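January, 11:40 pm

Back at the hotel, shoes still wet. Day one of the Rastholm field event done. Typing fast before I forget it all.

Customs held our second crate until noon so we flew with one airframe. One! Itsuki Ichikawa drove out to get the other, came back with the crate and no props. Props were in my bag. My fault, said so.

First slot was the casualty supply run. Load 66 pounds, course marked out along the river, wind coming straight across it. Stekamel went before us and lost link behind the ridge, had to walk out and get it. We held link the whole way but dropped 200 feet short of the panel. Judges wrote it down and said nothing. The range officer, big guy, orange gloves, asked how we'd do at night. Told him we'd show him tomorrow. Now I have to.

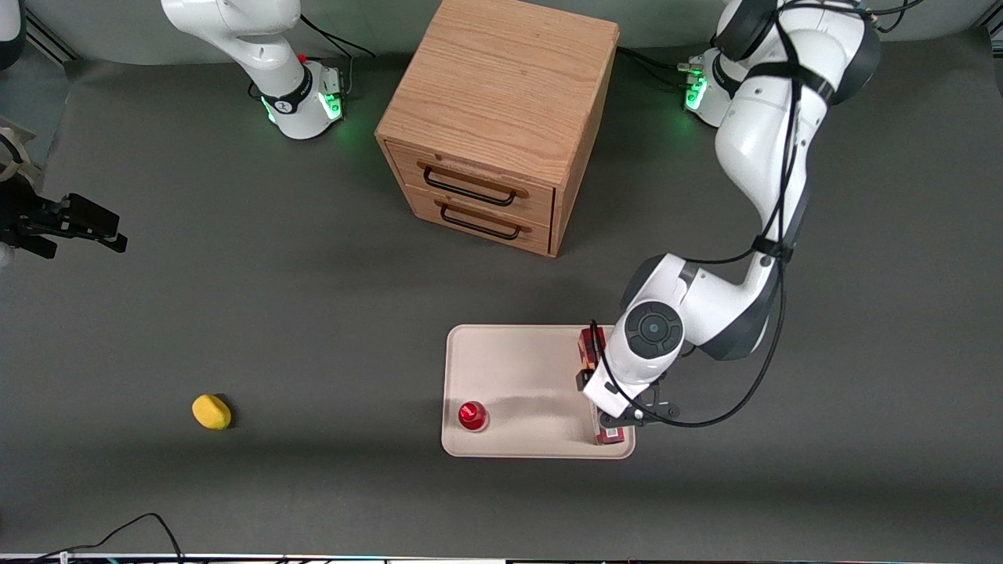

White arms, little cabinet, red cup on its tray.

Lunch was soup in a tent. Talked to the Lahtinen people about batteries, they're getting much better numbers in the cold than us and won't say how. Fair enough. They did say preheat longer than teh manual tells you. Trying that at 5.

Afternoon briefing ran long. Slides, slides. The radio jamming lane is moved to day three, Nidov gets it first, then us. Frequencies list changed AGAIN, need to reload both ground stations before breakfast. 175 entries in the new file, half of them duplicates.

Called home, bad signal, kids alredy asleep.

To do: reload freqs. Tape the antenna lead. New release pin, the old one sticks. Ask about the night lane start time, sheet says 1900, the board says 2030. Receipt for the crate, 1,074 and they only took cash.

Itsuki is still down in the parking lot swapping the motor mount under a streetlight. Going down with the headlamp now, then bed.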